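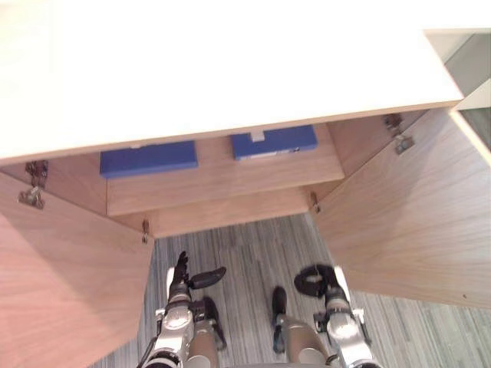
Two blue boxes on the shelf of a light wooden cabinet, under a white benchtop.

The cupboard under the bench

It holds the things that have no other place, and most of us open it on our knees. A look at low storage, what goes in it and how to get it out again.

Most kitchens, laundries and workrooms have at least one: a pair of doors below the benchtop, a single shelf, and a floor that collects whatever was put down last. Drawers have replaced a lot of them in new homes, but the two-door cupboard is still cheaper to build and it still takes things a drawer won't.
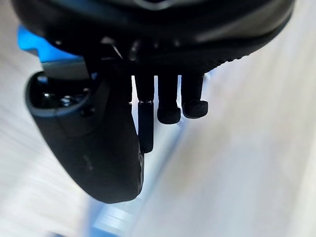
Words: Safta Ene
2022-07-02

Meifang Lü has fitted cabinets for 18 years, the last few of them with Kulter, a small joinery outfit that works mainly on flats and older weatherboard houses. She is often asked to take low cupboards out and put drawers in. Sometimes she talks the client into keeping them.

"People ring up and say they can't find anything in there," she says. "I ask them what's in it and they don't know. A drawer would have the same stuff in it."

Her first question is how far the owner is willing to bend. Anything used daily should sit on the shelf and towards the front. The cupboard floor is for heavy things that come out now and then, such as a stockpot or a sewing machine. The back of the shelf suits spare stock, as long as it is in something that can be pulled forward in one go.

That usually means a box. A flat one works best on a half-height shelf, because you can see over it and slide it out without knocking the underside of the bench. Tall tubs waste the space beside them and tend to end up stacked, and then the bottom one stays where it is until you move house.

Guangming Xia learned this in a rental in the Dosari building, where the kitchen has one long run of bench and hardly any overhead storage. He had bought deep tubs with clip lids before he measured the gap. They went in at an angle, with the doors not quite shut.

"I had them like that until April," he says. "I'd push the door with my foot and it would come back at me."

He has since moved to shallow boxes, one for tea towels and napkins, one for batteries, bulbs and tape. The tubs are in the garage with the camping gear. He leaves a gap beside the boxes wide enough for a hand, so he can get hold of a side instead of clawing at the front.

Measuring is dull but it doesn't take long. Measure the height from the shelf to the lowest thing above it, which may be a rail and not the benchtop itself. Measure the depth with the doors closed. Then measure the opening between the doors when they are standing open, and use that figure for the width. On many cupboards the doors and hinges take a little off each side, and a box that fits the shelf won't always go past them.

Hinges deserve a look while you are down there. Concealed cup hinges, the sort found on most modern cabinets, have screws that work loose with years of swinging. A door that rubs its neighbour or hangs lower at one corner can generally be brought back with a hand screwdriver. Open the door fully and take its weight with your other hand. Turn the adjusting screw a little, close the door, check the gap and go again. Lü does the top hinge first. She doesn't use a drill, having chewed out enough screw heads in her apprenticeship.

If the screws spin and won't bite, the board behind them has given way. The usual repair is to fill the hole, let it set hard and drill a new pilot. Where the damage is worse, a repair plate will spread the load. Lü charges up to $269 to rehang a pair of doors, depending on travel and the state of the board.

Wood-grain finishes are back in her order book after a long spell of white on white. Clients tend to like them with a pale benchtop. They hide fingerprints better than gloss does and ask for little more than a damp cloth and a dry one afterwards. The inside faces of the doors get forgotten. Wipe them along the grain when you do the shelf.

Lining the shelf is a matter of taste. A thin non-slip mat stops glassware moving, though it makes boxes harder to slide. Xia tried one and took it out again within the week. Shaohua Qin, who runs the Tosenia homewares shop, sells plenty of liner and has none at her own place.

"I put a strip along the front where the bottles are," she says. "Behind that it's bare board."

Qin also leaves her boxes unlabelled, which Lü disagrees with. Labels on lids can't be read in a low cupboard unless the box is already out, so Lü puts hers on the end that faces the room, in marker on masking tape. When the contents change she peels off the tape and writes another.

Kulter allows 200 mm of clear height above the shelf when it builds for shallow boxes, and drills extra holes so the shelf can be shifted later. Older cupboards often have a fixed shelf. In that case, take the measurements with you to the shop, and bring the tape measure as well.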